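Rules for Kitchen Robots

People who work with robots follow safety rules. A robot in a kitchen needs them too, even when the kitchen exists only inside a computer. At Drernance, new robot programs are tried in a computer-made kitchen called Koltus before any real robot gets to use them.

Rule 1: Know what is near your fingers. A robot's "hand" is called a gripper. The program must check what is close by before the gripper moves or squeezes.

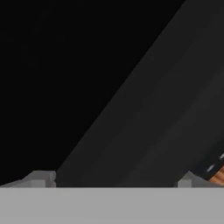

A close-up view with the light gray gripper along the bottom. (Computer picture)

Rule 2: Slow down near people. In Koltus, the arm drops to its slowest speed if a person could be within 3 feet.

Rule 3: Look before you close a door. A microwave might have food in it, like a wedge of cheese. The program has to check that the arm is out of the way, too.

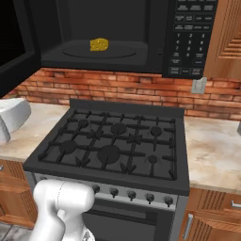 Rule 4: Stop means stop. Every robot needs a stop button that people can reach. When it is pressed, the arm must stay still until a person says it can start again.

A program has to pass 64 tests on these rules. If it fails one, the team fixes it and starts over from test one.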